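Lellex — petit corpus d'étiquettes d'entretien et de notes de lessive

Bonjour ! Si vous êtes là, c'est que vous aimez les étiquettes cousues dans les cols, ou que vous cherchez des données textuelles un peu bizarres. Dans les deux cas, installez-vous. J'ai commencé Lellex en recopiant les consignes de lavage de mes propres vêtements (oui, toutes), puis ceux de ma sœur, et puis ça a débordé.

Le fichier contient 3014 entrées en français, avec le texte de la consigne tel qu'il est imprimé, fautes comprises, et ma version normalisée à côté. Le rouge qui déteint a droit à son propre champ, tellement il revient souvent.

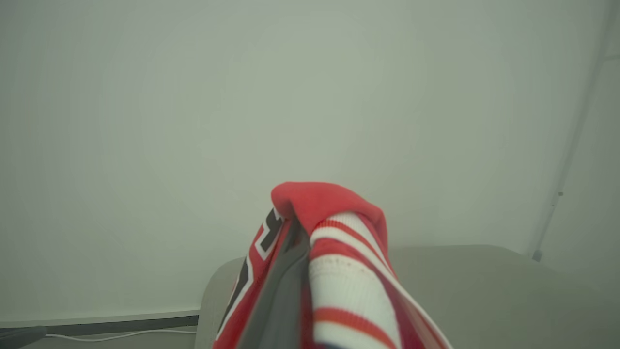
Les colonnes

id : un entier, sans signification particulière.
texte_brut : la consigne recopiée à la main.
texte_norm : la même, sans abréviations.
matiere : vide dans 790 cas, quand l'étiquette était illisible ou coupée.
couleur_risque : oui, non, ou « ? » (je sais, je sais, il faudrait un vrai code).
source : Burnitz ou Aitken, selon le carnet d'où vient la ligne.

Les vêtements de sport sont ceux qui m'ont donné le plus de mal. Entre « laver à l'envers », « retourner avant lavage » et « envers uniquement », j'ai fini par tout ranger sous une seule formule. Un maillot de basket floqué BULLS avec son 23, par exemple, je le classe dans « imprimé », jamais dans « brodé », même si le texte brut reste vague. 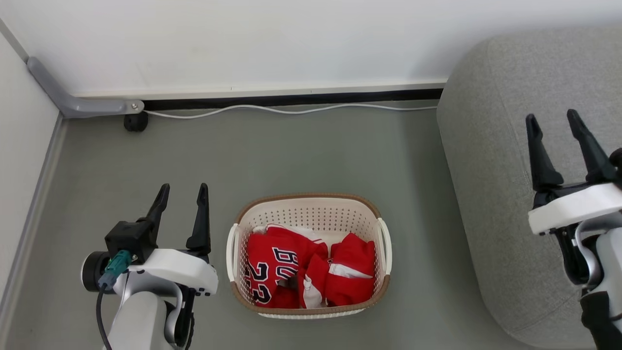 Ce qui cloche encore

Les doublons du carnet Aitken ! J'en ai retiré 18 en août, il en reste sûrement. Les accents sautent aussi quand on ouvre le CSV dans un tableur — passez par l'import en UTF-8 et tout ira bien. Et le script Plilteck, qui découpe les phrases, s'emmêle sur « 30° max. » à cause du point. 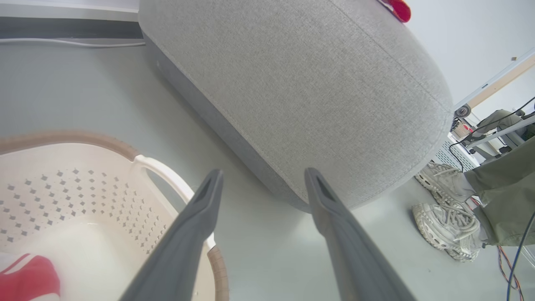 Panier blanc à bord beige et pouf gris clair.

Licence et merci

Servez-vous, citez Lellex, c'est tout. Un grand merci à Wilma Moffat pour la relecture de la version 2. Dernière mise à jour : 7 octobre 2022.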